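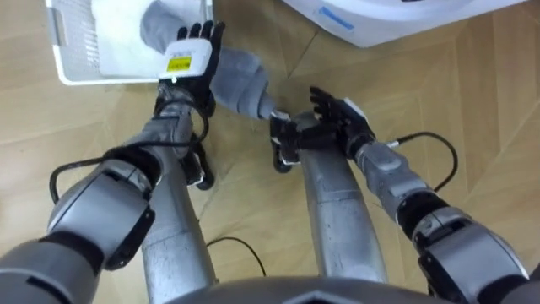
Stop Buying Hands by the Finger Count

Every few months a vendor sends us a comparison sheet with grippers in the columns and degrees of freedom in the first row. The sheet ranks the products by that row. I have spent most of November running hands on a two-arm platform against soft goods, and my position is that the first row should be moved to the bottom of the page or dropped.

The setup matters to the argument, so I will give it briefly. Two arms, one torso, a camera at the head looking down past the elbows. Three end effectors were tested: the Mernix five-finger hand, the Cluvham two-jaw parallel gripper with rubber pads, and the Vurex underactuated hand, which closes all of its fingers from a single tendon drive. The controller was the same for all three. The task was to take a soft item out of a plastic basket on the floor, pass it between hands, and put it down flat. We ran 300 trials per end effector, with 24 different items, socks and sleeves and cloths mostly.

The results were not close in the way the sheet would predict. The parallel gripper finished more trials than either hand. It also finished them faster. The Mernix hand came second and the Vurex third, but the gap between those two was small enough that I would not defend it in front of a statistician.

This is usually where someone writes that simple grippers win and everyone should go home. I don't think the data says that. The parallel gripper won on completed trials, and it lost badly on one part of the task, the handover. A flat jaw holding a thick, fuzzy fabric presents the other arm with a bunched lump. The second jaw then has to find an edge on the lump, and it often closed on the other jaw's pad. When we scored only the handover, the five-finger hand was first by a clear margin. It can hold the body of a sock against the palm and leave the toe free, and the other hand can wrap its lower fingers and thumb around that tip. Two jaws can be made to do something similar, but only if the first pick happens to be in the right place.

So the ranking depends on which part of the work you weight, and the sheet does not tell you that. It has no row for handover. It has no row for depth inside a basket, either, where the five-finger hand did poorly. Spread fingers catch on perforated sides. A perforated basket is the cheapest and most common container in this kind of work, and I have not seen one in a vendor video yet.

Holding a second object

There is one capability I will grant the five-finger hand without argument. It can keep a small rigid object against the palm and still take part in a two-handed action. We tried this with small boxes and labeled blocks. The parallel gripper cannot do it at all. The Vurex can do it for flat objects under 8 mm thick, and above that the tendon drive puts all of its travel into the first finger that makes contact. If your process includes this kind of double hold, buy the fingers. Most processes I have been shown do not include it, and the people who own them tend to ask for it anyway after seeing it once.

Cables

My second complaint is about something that appears on no sheet. Both forearms on our platform carry an external cable in a loose loop past the wrist. The loop has to be long enough for full wrist roll and short enough not to drag or snag, and those two lengths overlap by very little. The five-finger hand needs a heavier cable than the jaw, and the heavier cable is stiffer. In low reaches toward the floor the stiffness shows up in the wrist torque reading as a slow bias. Our grasp detection used that reading. For the first week we were logging false contacts and blaming the finger sensors.

Atieno Kaijage, who wrote the grasp detection, found the cause by running the arm through the motion with no hand action and plotting the torque. The bias followed the wrist angle and nothing else. She subtracted it with a lookup table. That fixed the false contacts, and the table has to be rebuilt every time anyone reroutes the cable. I would count that as a cost of the hand. A vendor would count it as an integration detail.

Fingertip sensing

Mernix sells its hand with tactile fingertips as an option, and our set had them. On hard objects they were good. On felt and knit fabric they were of limited use. The material compresses so gradually that there is no contact event to detect, only a slope, and the slope differs from item to item by more than any threshold I could set. We ended up using motor current on the thumb, a signal that every hand in the test already provides for free. I would like to see tactile vendors publish a curve for a wool sock next to the one for a steel cylinder.

The camera did more for us than the fingertips did. A head view looking down between the arms sees both hands and the item through most of the handover, and it loses the item only when a palm turns away from it. We tried adding a wrist camera from Minja on one side. It helped inside the basket and was blocked by fabric for most of the rest. I took it off again and got back some cable slack.

What I would put on the sheet

Completed trials on soft items, with the items listed. Handover rate, scored separately. Smallest clearance to a container wall at which the hand still opens fully. Cable diameter and minimum bend radius at the wrist. Time to swap a finger, with tools named. For our three products the last figure ran from under a minute for a jaw pad to 399 seconds for a Mernix index finger, measured with the spare already on the bench.

Degrees of freedom can stay on as well, near the weight and the color options. It is a true number and some buyers have a use for it. What it measures is how many ways the hand can move in free air, and very little of our basket work takes place there.

For the next round we are keeping a jaw on the left arm and a five-finger hand on the right. The controller does not like it. The gripper interface assumes both sides are the same type, and that assumption is written into more files than I expected.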